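Movie Discs at Home: Which Tips Are Worth Your Time

Last updated 03/06/2021 by Zlata Stasiv

Every few months somebody sends me a list of tricks for rescuing scratched movies. Toothpaste, banana peel, peanut butter, furniture polish. I own 421 discs, most of them bought used, and I have tried more of these than I care to admit. Most did nothing. A couple made things worse.

Cleaning

Start with a soft, lint-free cloth and plain water. Wipe from the center hole straight out to the rim, never in circles. If there's grease, add one drop of dish soap, rinse, and pat dry. I have yet to see a spray that beats this, and I've paid for several. The Curnik disc kit is a small cloth and a bottle of what smells like rubbing alcohol.

Toothpaste is a polish with grit in it. It can soften a light scratch on the shiny side of a DVD. It can also leave a haze over the whole disc. Don't try it on a Blu-ray, where the data sits much closer to the surface.

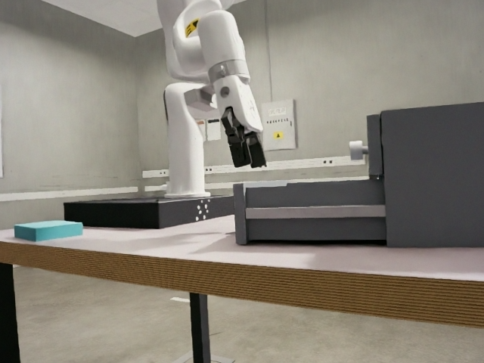 Can a scratch on the label side be fixed?

Usually it can't. On a CD the data layer is right under the label, so a deep scratch there takes part of the recording with it. A DVD has a bit more protection, but if it skips after a good cleaning, look for another copy.

Storage

Stand discs upright in their cases, out of the sun. Any closet inside the house will do. Attics and garages get too hot in August, whatever the storage bin promises on its lid.

The Fesstead zip binder holds 200 discs and saves a lot of shelf space. I used one for two years and went back to cases. The sleeves picked up dust, and pulling a disc out dragged it across the plastic. Ihor Koval wrote in to say his are fine. Maybe he vacuums more than I do.

Skip the silica gel packets unless the room is damp enough to grow mold on books. In that case fix the room. 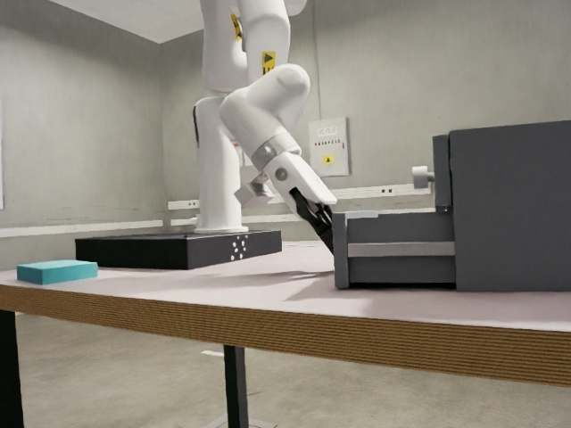

Old tapes

Rewind fully before putting a tape away, and store it on end with the full reel at the bottom. If you see white dust on the edge of the tape, keep it out of your player, as it may be mold and it will spread to the next movie you put in.

Head-cleaning cassettes are oversold. Use one when the picture turns snowy on every tape you try, then stop. Running it weekly "to be safe" just wears the heads.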